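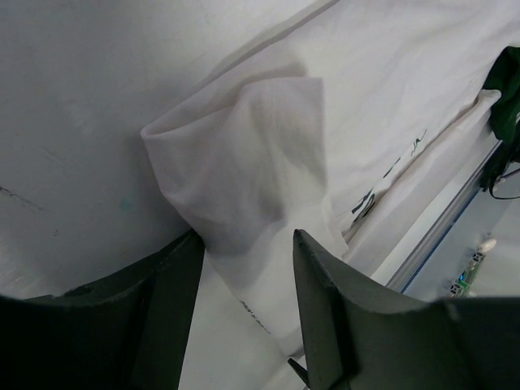
**Redacción técnica de Iveck**, responsable de fichas de producto

## Tobillera semirrígida Gilano 40

Soporte lateral para fútbol y fútbol sala. Limita la inversión del tobillo y deja libre la flexión plantar. Cabe en bota de caña baja.

- Férulas: Plakton, 2 mm
- Peso: 60 g por unidad
- Cierre: cordón y correa en ocho
- Referencia: 257

El ajuste se hace con el pie a 90 grados, primero el cordón y después la correa. La talla se toma por el perímetro sobre los maléolos.
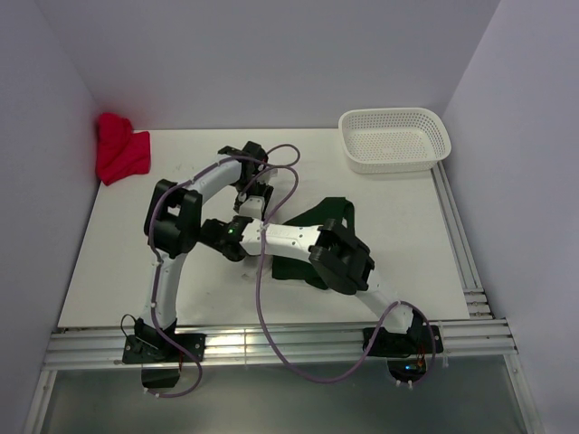
Nishimura comenta que con media gruesa la correa cede hacia el final del primer tiempo y que conviene pedir una talla menos. En las pruebas de Iveck la pérdida de tensión apareció a los 40 minutos, aproximadamente, y se corrigió con un reajuste en el descanso.
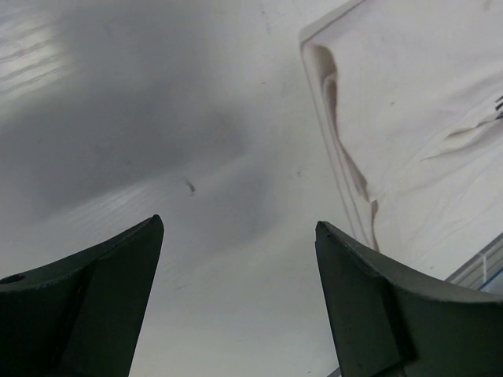

Las férulas se extraen antes del lavado. Funda a mano, en agua fría y sin suavizante. No sustituye la valoración médica tras un esguince.

Ficha revisada: 4/6/18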